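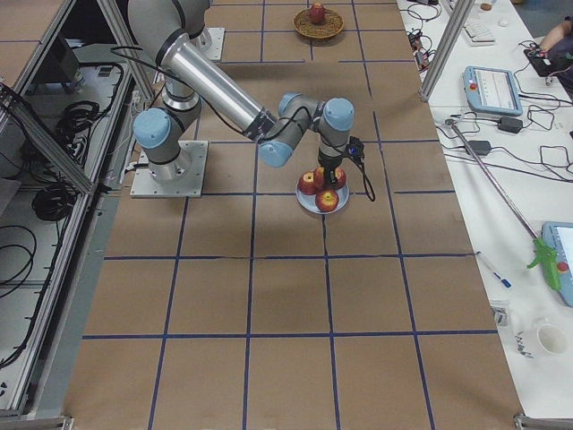

Community Kitchen News | Tables and Supplies

2024-08-22
By Felicidad Manalo

Apples are back on the Park Street snack tables this month. We have ordered 40 pounds from Fadia, mostly red, and they should last until the next delivery if they are kept in the cool pantry overnight.

Please keep using brown paper and blue painter's tape on the long tables. The tape peels off cleanly if it is pulled low and slow. Paper is on the shelf by the sink, in 600-foot rolls. Change it when it tears at a seam, and fold the old sheet into the recycling.

Apples go out on plates, a few at a time. 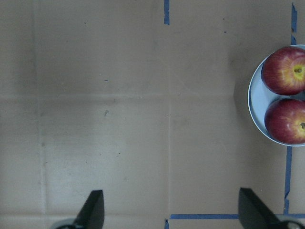
Algirdas Adomaitis wrote in to ask for smaller apples, as the large ones come back half eaten from the children's table. He would also like a knife and board kept nearby so they can be halved on request. We have passed the first point on to Fadia. A board is now in drawer 2.

Wicker is fine for whole, dry fruit. Wipe the basket with a damp cloth and let it air before it goes back in the cupboard. Do not soak it.

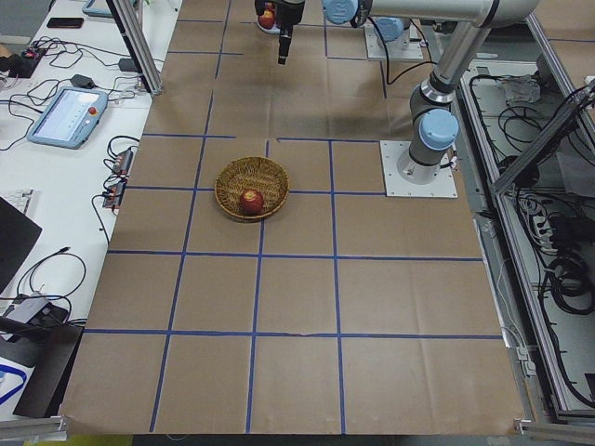

One red apple in the round wicker basket.

Plates need a proper wash at the end of the day, even if they have only held whole fruit. Stack them by size. Anything chipped goes in the box under the counter, and Kerex will replace it with the next order.

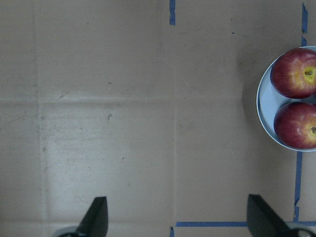

Red apples on a pale blue plate, with blue tape on the table.

Bruised apples can go in the sauce bucket. Cut out the bad parts first.

Recent items
Pantry shelf labels
Flenonard flour order: 114 bags
April sauce day: what to bring
Where the spare aprons are kept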